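Section 2. Setting Up the Furside Work Table

2.1 Before use

The table must stand on a level floor with all four feet in contact. Users who are setting up the table for the first time should read Section 1 (Assembly) before continuing.

1. Turn the adjusting foot at each corner until the top no longer rocks.
2. Lock both casters, if casters are fitted.
3. Wipe the top with a damp cloth and allow it to dry.
4. Lay the Lultivau mat on the top with the printed side up. Press the mat flat from the center outward.

Caution: Do not use solvent or scouring powder on the mat. Damage caused by these products is not covered by the guarantee.

2.2 Arranging the work area

Keep the middle of the mat free for the task at hand. Items that are needed often should be placed within reach of the seated user, and items that are needed only at the start or end of a session should be returned to the drawer.
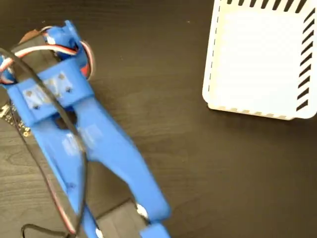 Cables should enter the work area from the rear and should be held in the clips supplied. A cable must not cross the front edge of the table or hang where it can be caught by a chair. Leave enough slack for any item on the table to be moved to either side without pulling on its plug.

5. Place the parts tray on the side of the user's preferred hand.
6. Sort screws by length before placing them in the tray. Do not mix screws from different jobs in one compartment.
7. Set the lamp so that the light falls on the mat and away from the user's eyes.

Note: The tray has 19 compartments. Replacement trays are ordered under part number 913.

2.3 Clearing the table

8. Switch off and unplug any powered item.
9. Return small parts to the tray and close the lid until it clicks.
10. Brush the mat toward the rear of the table. Check the sweepings for screws before they are thrown away.
11. Store the mat flat. A mat that has been rolled or folded may not lie level again.

Caution: Do not lift the table by its top. Two persons are required to move it, one at each end, holding the lower rail.

2.4 Inspection

Tables in shared rooms should be inspected every August. Check the feet, the rail bolts and the cable clips, and record the result on the card inside the drawer. Requests for spare parts should be addressed to Teodoro Montoya, Hämäläinen Service Office, Gevidthorpe.

Section approved by Tapio Niskanen, 20 January 2020.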